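This site uses cookies to keep you signed in and to count visits. Accept all | Manage settings

Front loader smells after two weeks, gasket or drain?

kvanags
Genstead 600 series, bought used, serial plate starts 3,688. Musty smell on towels, nothing on shirts. I run everything at the cold setting with liquid detergent. Already cleaned the dispenser drawer. Is the gasket the usual source or should I be pulling the pump filter first?

gulyas_d
Pump filter first. Put a shallow tray under it, open the small hose, drain, then unscrew the cap. If the water comes out gray, you have your answer. Gasket second. Fold the lip back along the bottom third and wipe inside the fold.

T. Majumder
Disagree on the order. A towels-only smell points to residue in the load: too much detergent and not enough rinse. Towels hold it, shirts don't. Cut the dose by half, add a rinse, run three loads, then decide whether to open anything.

gulyas_d
Dose matters, but it is a used machine. You don't know what the last owner left in the filter. I have taken coins and a sock out of one.

kvanags
Filter done. Gray water, some lint, one hair tie. Smell is weaker. Gasket fold had a dark film at the bottom, came off with a cloth and dish soap. Do I need a drum clean as well?

Fathima M.
Yes. Empty drum, hottest cycle, 55 minutes or longer. I use Stirkov powder, 300 grams, no detergent. Vinegar is cheaper, but I would keep it away from the rubber.

T. Majumder
300 grams is a lot. Check the package. I use a third of that and see no difference.

Fathima M.
The package for the large box says 300 for a first clean. After that I use less.

kvanags
Ran it with 300. Smell gone from the drum, still faint at the door. Closing the door between loads is probably my mistake.

L. Gbeho
Door position is the part I would fix, and it costs nothing. Leave it wide open after the last load, all the way back on the hinge, and pull the drawer out an inch. With the door back like that you can get at the whole ring of the gasket and see the perforations and the lifter paddle in the drum, so a wipe and a check for stray socks take one minute. Do the glass bowl at the same time, as lint sticks to the curve. I keep the basket right at the machine and load straight from it. Filter every two months, drum clean every November and again in spring, and go by the manual on dose.
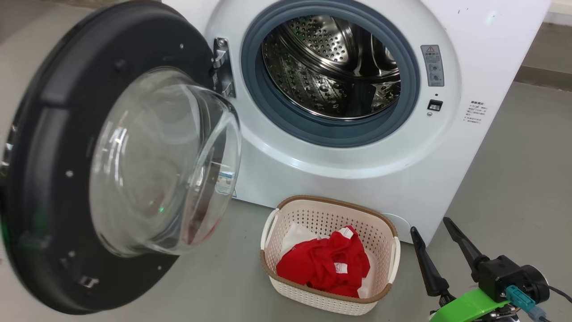
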